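Home | Projects | Reports | Contact

Mullgate Quilt Revival – progress report to the Sundaram Fund, Mon 30 March

We have had a wonderful quarter! The sewing evenings at Kikeck Hall now draw 22 regulars, and the pattern archive has grown to 491 cards, 268 of them scanned (the rest should be up by August).
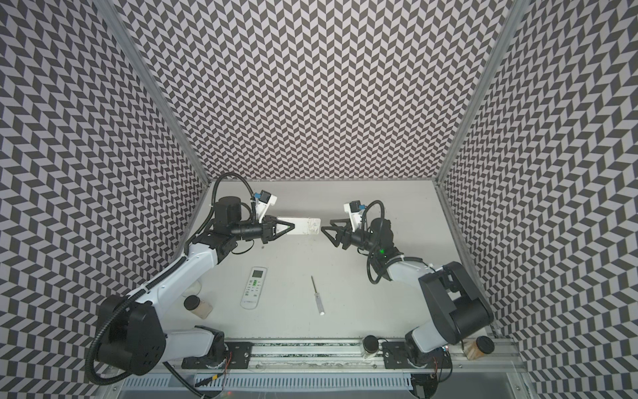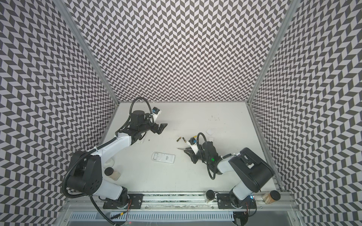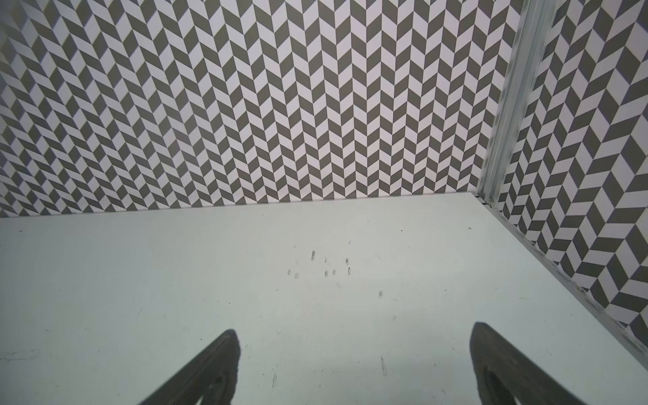

Spring classes are all about piecing, and people are really flying through the blocks. The beginners began with plain squares and have moved on to zigzags, the same slanted dark and light pieces as the chevron walls in the pictures, with each column leaning against the next. It takes patience – and a lot of pins – but the first two tops are ready for backing. We have spent $3,000 so far, mostly on batting and two secondhand machines. Next up is the Nindevel bed quilt.

Comments (2)

Love the zigzags! Is there still room on the evening course?

My grandmother's cards are in that archive. So glad they're being scanned.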